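Getting a Greasy Stovetop Clean Without Losing Your Saturday

I put off cleaning my stove for most of the winter. I wiped the middle bit every night like a good person, and I told myself that counted, and then one evening in January I lifted a grate to get at a runaway pea and found a brown ring underneath that had clearly been there since we moved in. So this page is what I've worked out since then, with a few things borrowed from my mother-in-law and from readers who wrote in after the oven racks post (thank you, I read every one!).

What you need

Dish soap, baking soda, white vinegar, an old toothbrush, a plastic scraper and two or three cloths you don't love. An old loyalty card works fine as a scraper if you don't own one. I keep mine in a coffee can under the sink with a rubber band around it so it doesn't wander off into the junk drawer.

You'll also want a tub big enough for the grates. I use the kitchen sink for two at a time, but if your sink is small, a plastic storage bin on the floor of the shower does the job, with a towel underneath so you don't scratch anything.

Before you start

Turn everything off and let it cool all the way down. I mean all the way. Cast iron hangs on to heat for ages and looks exactly the same hot as cold, and I've got a little mark on my thumb to prove it. I like to do the job first thing in the morning, before anybody wants eggs.

Clear the whole top, too. The spoon rest, the salt, the oil bottle, all of it goes on the counter. I used to clean around them, and all that gets you is four clean patches with sticky circles in between. Wipe the bottoms of the bottles while they're off. The oil bottle is always the worst one.

The grates

Fill the sink with the hottest water your hands can stand and a good long squirt of dish soap. In go the grates for 45 minutes, and off you go to do something nicer. If they're the coated kind, don't use steel wool on them, just the toothbrush and a paste of baking soda and water. If they're bare cast iron, skip the long soak altogether, scrub them quickly and dry them right away, then rub on a very thin coat of cooking oil with a paper towel. Very thin! I overdid it the first time and the kitchen smelled like a fairground for two days.

For the black crust that won't budge, spread the paste on thick and leave it until it dries to a powder. Danish Baloch wrote to tell me he puts his in a trash bag with half a cup of household ammonia and leaves it on the porch overnight. I tried it, and it does work, but please do it outside, keep your face away when you open the bag, and never ever let ammonia near bleach. I've gone back to baking soda, mostly because I'm a coward about fumes.
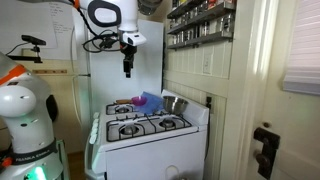
4 min read

The burner caps and heads

These lift straight off on most gas stoves once they're cool. Take a quick picture with your phone before you move anything, so you know which size goes where. Wash the caps in soapy water and poke out the little holes around the burner head with a straightened paper clip. A toothpick seems like a good idea until the tip snaps off in there and you're shaking the thing over the trash can and muttering.

Dry them properly. If there's any water left in the ports, the flame comes up patchy or the igniter just clicks and clicks at you. I leave mine upside down on a dish towel until after lunch. When you put the caps back, give each one a tiny wiggle to be sure it's sitting flat.

The cooktop itself

Spray with half vinegar, half water and let it sit a few minutes. Don't flood it, a damp cloth is plenty, and keep the drips out of the burner openings. For burned-on sugar (jam season, I'm looking at you) lay a hot wet cloth over the spot and walk away for a while, then ease it up with the scraper held nearly flat. White enamel shows every scratch, so no scouring powder, however tempting it gets.

The backsplash

Grease floats up and lands here, then dust lands on the grease, and you get that fuzzy yellow film. Warm water and dish soap on a cloth, starting at the bottom and working up, so the dirty drips don't leave streaks on dry parts. Then rinse from the top down. Buff with a dry cloth if you want it shiny. I do that only when company's coming.

The knobs

Most of them pull straight toward you. Check your manual if they feel stubborn, and make sure they're in the off position first. They get a short soak in warm soapy water, and the toothbrush goes around the ridges. Don't spray cleaner directly onto the panel behind them, put it on the cloth.

Let the knobs dry completely before they go back on. And check that each one is still set to off when you're done, especially if you've got a cat or a toddler in the house.

Keeping it that way

I now do a two-minute wipe after dinner once things have cooled, and the grates get their bath every other Monday. A splatter screen helps a lot with bacon. So does wiping the pan bottoms before you put them on the burner, which my mother-in-law has been telling me for years.

Next up is the range hood filter, and I'm already dreading it. If you've got a good trick for those, send it my way before I get the ladder out.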